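Can You Hear Me Now? Testing Wi-Fi Calling in Our Dorm
Eluned Landeg and Cadi Bowen
Intro to Wireless Networks, final project report
2022-06-01

Why we picked this

Cell service inside Pumphrey Hall is terrible. Everybody who lives there knows the trick of standing by the stairwell window to finish a call, and Cadi once took a phone interview sitting on the laundry room steps. So when we learned in week three that most phones can send a regular voice call over Wi-Fi, we both had the same thought: why isn't everyone in our building doing this all the time? We wanted to find out how well it works, and especially what happens when you walk out the front door in the middle of a sentence.

How a call moves around

With Wi-Fi calling switched on, the phone builds a secure tunnel over the internet to the carrier's network. Your voice goes through that tunnel as small packets of data. When you leave Wi-Fi range, the phone is supposed to pass the call to the LTE network without hanging up. This is called a handover, and it needs support from the phone and the carrier both. If the phone hangs on to a weak Wi-Fi signal too long, packets go missing and you get that underwater robot voice (we got to know it very well!).

What we did

We used two phones on the same carrier and the same plan. One stayed with Cadi at a desk in the library, and Eluned carried the other. The dorm network is run by the campus provider, Nondell, and the access points are mounted in the hallway ceilings. For the home network part we used the router at Eluned's family's house in Mondport, which gave us something much simpler to compare against.

We made 29 calls in all. Of those, 18 were walking calls, where we started in a dorm room and headed outside at a normal pace. The rest were made sitting still. During each call we ran a little logging script we wrote ourselves and named Pakier. It saves the signal strength and the network type every time it takes a reading, and by the end it had saved 3516 readings. Writing it was the most fun part of the whole project, even though the first version put every timestamp in the wrong time zone.
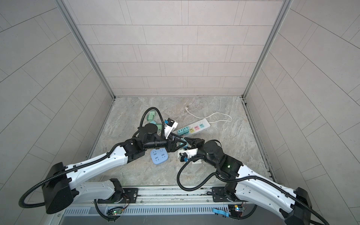

Two arms facing the middle of a tiled booth.

What we found

Sitting still was great. Every call we made from a desk or a bed stayed connected, and both of us thought the sound was clearer than on a normal cell call from the same spot. Some of that is no surprise, given how bad the normal calls are in there.

Walking was more interesting. Only 2 of the walking calls dropped completely, and we had expected far more. Both went down in the same place, the short covered walkway between the front doors and the bike racks. In the logs you can see the phone holding on to the lobby access point well after the signal got weak, then letting go before LTE had picked up properly. The other walking calls made it through, often with a short gap in the sound. Sometimes Cadi couldn't tell it had happened at all until we looked at the log together, and that still seems kind of amazing to us.

At the Mondport house the sitting calls were just as good. We didn't do walking calls there, so we can't say anything about handover on a home router.

Problems we ran into

Our biggest one was battery. Pakier kept the screen awake, and one phone died during a call, so we threw that call out and made it again. We also forgot to write down how busy the dorm network was. A call in the middle of the evening, with the whole floor streaming, might be a different story, and our notes only say things like "lots of people in lounge."
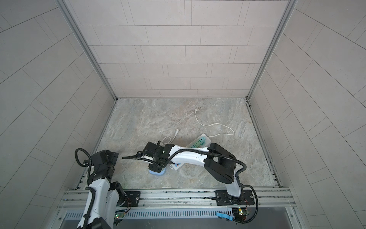
What we would try next

We'd love to run the same walk with phones on two different carriers, side by side. We would also like to ask Nondell if the lobby access point could be turned down a little, to see if the phones let go of it sooner and the walkway calls survive. Eluned wants to rewrite Pakier so it runs with the screen off and logs packet loss too. If anyone in next year's class wants the script, ask either of us and we'll send it over, time zone fix included.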